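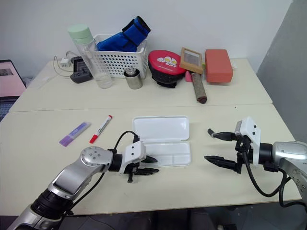 Two white tables pushed together: gap, height difference, and what to store along the back

Asked by deskrow36, Mar 5, 2020
Category: Home office, tables and desks
Viewed 204 times

I have two white tables pushed together against a plain wall. The front one is for work (sorting markers into a flat plastic case with compartments, mostly). The back one holds everything else: water bottle, perforated basket, a metal canister, a round container, a small picture frame, the power strip.

Two problems.

1. The tables drift. Leaning on the front one opens a seam of 3 mm or so at one end and pens go into it. The tops also differ slightly in height. Both tables are the Zavlow model with screw-in feet.

2. The power strip sits on top of the back table, to the left of the bottle, and its cables run across the surface. I would like it off the top but still within reach. I can't drill into the wall (rental).

Should I clamp the tables, or bolt them from underneath? Is there a sensible order for the back row so that I don't have to move the bottle to get at the basket?

3 answers

Answer by Reinhold Thiele (accepted)

Level first, then join. If you join first, the fasteners carry the height difference and will work loose.

Put a straightedge across the seam at both ends. Turn the feet of the lower table out until the straightedge sits flat on both tops. One full turn on most screw-in feet is between 1 and 2 mm, so go by quarter turns. Check again with your weight on the front edge.

For the join, use flat steel mending plates on the underside, one near each end of the seam. Check the thickness of the top before buying screws. Many light tabletops are hollow except for a solid strip near the edge, and the screw has to land in that strip. Mark the drill bit with tape, 3 mm short of the full thickness. Clamp the tops together before drilling the pilot holes.

If the tables belong to the landlord, skip the plates. Rothe sells a screw-on connector and also a strap version that goes around two adjacent legs. The strap holds the seam closed but does nothing for height.

Power strip: a wire tray under the back table, fixed to the underside. Leave enough slack in the supply cable to slide the tables away from the wall. Cables that have to come up to the front table should come up at the side. Don't route them through the seam, they will get pinched.

Back row: the bottle is the tallest thing you handle often, and it is in front of the basket. Move it to the end of the row nearest your drinking hand and away from the power strip. The basket can stay against the wall if only low items stand in front of it. The short canister is fine there.

Comment by deskrow36: The top is solid at the edge, checked by tapping and then with a thin bit. Plates are on and the seam is closed. Is there any reason not to put the small plug adapter in the tray as well?

Comment by Reinhold Thiele: No, if it doesn't block the next socket and the tray is open at the bottom. Look at the rating on the strip and add up what is plugged in.

Answer by irnorby_tom

I had the same seam and used felt pads plus a desk mat over the join. The mat covers it completely. Mine is an Esta, 36 inches wide. It does slide a bit in August when the room is warm, no idea why. Doesn't fix the height, but you stop noticing.

For the markers, keep the case at the back of the front table with the lid opening away from you. Put them back in when you are done. A loose marker on a bare table rolls if the top isn't level, so it's a decent test too.

Answer by guest

just use one bigger table

7 people found this page helpful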